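**Collection cell inspection, sorting task, 8 August 2018**

Covers the desk, arm and recording set-up used to gather hand-to-gripper and pick-and-place examples. Target for this batch is 400 accepted episodes. To be completed before recording starts and again after any change to the arm, the mounts or the desk layout. Mark each line OK, ACTION or N/A. An ACTION against section 1 stops recording.

### 1. Arm and stop circuit

- [x] Emergency stop pressed and released, arm stays off until re-enabled. OK
- [x] Speed cap set to 300 mm/s for shared work. OK
- [x] Joint covers tight, no play at the wrist. OK
- [ ] Arm cable clear of the elbow through full travel. ACTION. The loop on the outside of the arm needs another tie. Check at both ends of reach before signing off.
- [x] Floor marking visible. OK

### 2. Person at the desk

- [x] Seated on the far side, chair height set, feet flat. OK
- [x] Sleeves short or rolled. No lanyards. OK
- [x] Objects offered from the side of the gripper, fingers kept out of the closing line. OK. Small flat items leave very little to hold. Anything shorter than a finger joint goes into the organiser and is picked from there.
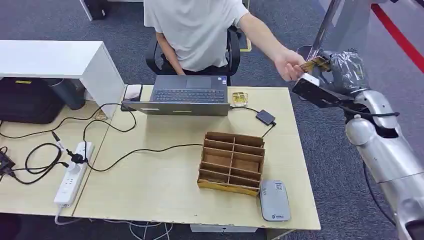 **Sollmont Manipulation Data Group · Bekisberg site**

Form in use since April. Replaces the Sorwood sheet, which had no entries for desk cabling.

### 3. Desk and cabling

- [ ] Power strip off the working surface. ACTION. It lies on the desk near the left edge, with its white cord over the front. Move it to the underside bracket.
- [ ] Laptop lead routed behind the work area. ACTION. Black cable runs across the desk top and will be caught by a low sweep to that side.
- [ ] Side desk clear of spare cable. ACTION. Coil and bag.
- [ ] Floor under the front edge clear. ACTION. White and grey cables at foot level.
- [x] Cardboard organiser empty at episode start. OK. Front panel is stained. Acceptable, but do not swap it in mid-batch, as the change in appearance has to be logged as a new set-up.

### 4. Gripper

- [x] Covering secure, nothing hanging into the fingers. OK. Reflections from the dark plastic were noted in earlier footage. Leave the room lights at the fixed setting.
- [x] Opens and closes fully with covering on. OK
- [x] Grip force at setting 2. OK
- [x] Held item released on command. OK

### 5. Recording

- [x] Clocks on arm log and video agree. OK
- [x] Free disk space sufficient for the batch. OK
- [x] First episode number entered as 2857. OK
- [ ] Task labels match the current Khaemba list. ACTION. "Hand over" and "guide to grasp" are still sharing one label. Split them before recording. They cannot be separated afterwards without watching every clip.
- [x] Failed grasps kept and marked as failed. OK. Do not delete. Drops and second attempts are wanted in the set.
- [x] Face of the seated person out of view. OK

### Comments

Section 1 has one open action, so recording is held until the arm cable is tied and rechecked. Section 3 actions can be cleared in the same visit. If the power strip is moved, repeat the full reach check with the arm at its lowest working height.

The black adapter to the right of the laptop is not on the layout drawing. Either add it to the drawing or take it off the desk.

Next inspection: after cabling work, before the first episode.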